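White Cloths and Towels: Frequently Asked Questions
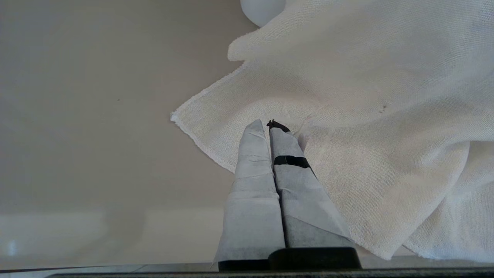
Trivside Shared House, Linen and Laundry Team

Last updated June 20, 2021

Why does the house still use white cloths?
Habit, mostly. The usual argument is that white shows dirt, so you know when to wash it. True enough, but it also shows every speck of lint on a cloth that is perfectly clean. One tiny dark dot on a white towel is no reason to run a whole load. Pick it off and look again.

Do I need the special whitening powder?
We doubt it. We tried Drusolex for 15 washes next to ordinary detergent and four of us couldn't agree on which pile was which. If you like the smell, buy your own.

The hem on mine is fraying a little. Should it go in the rag bag?
Not yet. A slightly frayed hem is normal on a woven cloth that gets used. Trim the stray threads with scissors and don't pull them. When the stitching lets go, bring it to the mending basket.

Does fabric softener help?
It makes cloths feel nicer and, in our experience, worse at drying dishes. Please leave it out of shared loads.

Can I leave a cloth crumpled on the table?
People do. A damp one left in folds will smell by the next day, whatever the label on the detergent promises. Hang it over the rail, opened out, so there are no thick overlaps. A dry one can wait, though it would be nice if it didn't wait until October.

Is there a correct way to fold them?
There are plenty of videos that say so. Ours go in half, then in half again, hem edges together. The Górecki shelf is shallow and anything fancier falls off.

How many can I take at once?
Two per person. If the shelf is bare, check the dryer before writing to us.

What about stains?
Cold water first, soon after the spill. We have heard about lemon juice, baking soda and leaving things out in the sun. Try them on your own towels and tell us how it went.

Where do worn-out cloths go?
Into the Flosden bin by the back door, washed and dry. Buttons, sponges and single socks don't belong in there.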